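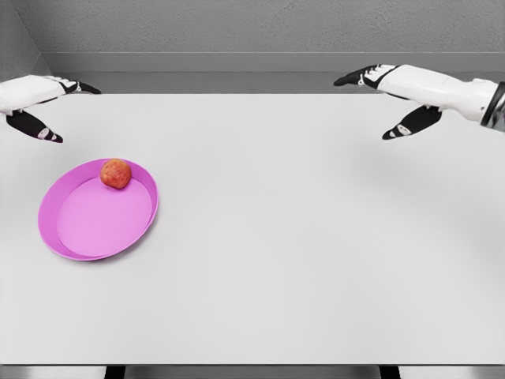 A single small fruit on a shallow pink tray.

The plum orchards above Garnmont were planted for drying, and for most of a century the fruit left the valley in sacks. Few residents ate it fresh. The trees were tall, the picking was done late, and the growers were paid by dry weight, which gave them little cause to care how a plum tasted on the day it came off the branch.

The Pascual Foundation has spent the past several years trying to change that. Its orchard program, based in the former packing house on the Joltard road, now keeps 1,756 trees on land leased from 60 families. Under the terms of the lease, each family retains its trees and receives a share of the crop. The foundation provides pruning, grafting and a buyer.

"People here had been told that their plums were good for one thing," said Kiros Wubshet, who directs the program. "We asked them to taste the fruit two weeks earlier than they were used to. Some of them were quite annoyed with us. They had grown up being scolded for picking early."

The most widely planted variety, known locally as the Risteck, is a small plum with thin skin and a stone that comes away cleanly. It bruises easily and does not store well. A crate picked in the morning should be sold by the following afternoon, and for that reason the program has concentrated on customers within a short drive: school kitchens, two hospitals and the weekly market in Garnmont.

School kitchens have proved the most demanding of these. Menus are set months in advance, while the harvest may move by ten days in either direction, depending on spring frost. In its first season the program delivered too much fruit in one week and none in the next. Cooks now receive a forecast at the end of each month and hold one dessert open.

Labor remains a concern. Picking for the fresh market must be done by hand, from ladders, and the older trees are slow work. The foundation has begun replacing the tallest of them with grafts on shorter rootstock - 300 were set out last winter - but a new tree needs four years before it bears a useful crop. Several families have declined the offer, preferring to keep the trees their grandparents planted. Their wishes have been respected, and those rows are still picked last.

Drying has not been abandoned. Fruit that is too ripe for delivery goes to the racks on the upper floor of the packing house, where the windows are opened on the north side during the day and closed at dusk. The dried plums are sold in paper bags at the front desk through the winter.

Applications for the next round of leases will be accepted through September. Families with fewer than a dozen trees may apply jointly with a neighbor, provided that the two plots share a boundary or an access lane.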